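Forum Handhabungstechnik > Sicherheit und Normen
Lesezeit: 4 Minuten

Thema: Heißklebepistole im Arbeitsraum eines Zweiarm-Aufbaus, welche Regeln?

tischkante_9:
Wir überarbeiten in Stillinach die Betriebsanweisung für unsere Tischzelle. Zwei Arme, Parallelgreifer, schwarzes Tuch als Unterlage, flacher Karton als Ablage für die Teile. Strittig ist der Abschnitt über Werkzeuge mit Wärmequelle und über lose Leitungen auf dem Tisch.

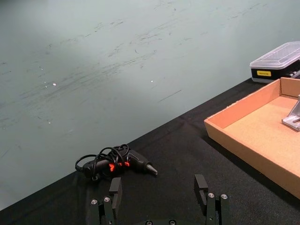
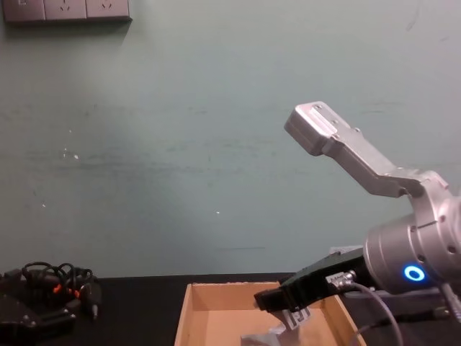

Entwurf, Stand Friday-Runde

Abschnitt 3.1: Heißklebepistolen gelten ab dem Einstecken als heiß, unabhängig von der Anzeige.
Abschnitt 3.2: Greifen nur am Griff, Anfahrt nie von der Düsenseite.
Abschnitt 3.3: Leitungen werden vor dem Start ausgelegt und außerhalb der Greifbahn fixiert.
Abschnitt 3.4: Im Karton liegen nur Teile des laufenden Auftrags.

Einwände bitte mit Begründung.

morkura_sps:
3.1 ist richtig, aber unvollständig. Es fehlt die Abkühlzeit nach dem Ausstecken. Bei uns sind 700 Sekunden festgelegt, danach Kontrolle mit Kontaktthermometer. Die rot-orange leuchtende Markierung am Gehäuse würde ich in der Anweisung gar nicht erwähnen. Sonst liest jemand daraus ab, dass dunkel gleich kalt bedeutet.

lagerbock:
3.3 ist so nicht prüfbar. Was heißt »ausgelegt«? Im ersten Bild liegt das Kabel in Schlaufen über der Pistole, der Griff ist dadurch teilweise verdeckt. Nach eurem 3.2 dürfte der Greifer dort nicht zufassen. Das muss als Startbedingung hinein: Griff vollständig frei, keine Schlaufe zwischen Greifpunkt und Anfahrpunkt.

tischkante_9:
Übernommen. Vorschlag: »Keine Schlaufe über Griff oder Abzug. Zugentlastung an der Tischkante.«

farkport_integrator:
Widerspruch zur Zugentlastung. Eine fest fixierte Leitung zieht beim Anheben am Werkzeug, und der Greifer hält dann gegen. Wir lassen bewusst eine definierte Reserve und begrenzen den Hub. Fixieren ja, aber mit Längenvorgabe.

lagerbock:
Eine Reserve ist genau das, was am Ende als Knäuel auf dem Tisch liegt. Siehe zweites Bild, links. Schwarze Leitungen auf dunklem Tisch, das trennt keine Kamera sauber. Entweder helle Unterlage oder helle Leitungen.

farkport_integrator:
Die Unterlage ist ein Bildverarbeitungsthema und gehört nicht in den Sicherheitsabschnitt. Für die Kollision zählt die Kraftgrenze.

morkura_sps:
Die Kraftgrenze hilft bei einer heißen Düse nichts. Kontakt unterhalb der Grenze reicht für eine Verbrennung oder für einen Schaden am Tuch. Deshalb gehört das Werkzeug in die Risikobeurteilung, nicht nur der Arm. ISO 10218-2 betrachtet die Anwendung als Ganzes.

tischkante_9:
Einverstanden. Tuch kommt als eigener Punkt: Pistole im aufgeheizten Zustand nur auf Metallständer, nie liegend auf Textil oder Karton.

benavides_kl:
Zu 3.4: zu streng. Im zweiten Bild ist der Greifer in den Karton abgesenkt, unten ist etwas Graues, Weiches zu sehen. Bei weichen Teilen brauchen wir regelmäßig eine Einlage, die formal kein Auftragsteil ist. Bitte »Teile und freigegebene Hilfsmittel«.

lagerbock:
Dann auch festlegen, wer freigibt. Und der Kartonrand: Bei abgesenktem Greifer ist der Abstand zur Wand der Schachtel die kritische Größe. Wellpappe gibt nach und verschiebt sich. Mindestens Anschlagleisten auf den Tisch.

benavides_kl:
Leisten haben wir seit 3000 Zyklen drauf. Position bleibt stabil, Karton wird trotzdem je Schicht getauscht.

tischkante_9:
Neuer Stand als Revision 1414 in der Ablage. Offen bleibt die Leitungsreserve. Ich nehme beide Varianten auf und lasse sie in der Beurteilung gegeneinander bewerten.

farkport_integrator:
Bitte mit Hubhöhe im Datensatz, sonst ist der Vergleich wertlos.

Kommentare von Lesern

gast_kaltleim: Gilt 3.1 auch für Akkugeräte? »Einstecken« passt da nicht.

norddeich77: Besser »ab dem Einschalten oder Einstecken«. So steht es bei uns.

ruettelplatte: 700 Sekunden halte ich bei großen Düsen für zu kurz. Messen, dann eintragen.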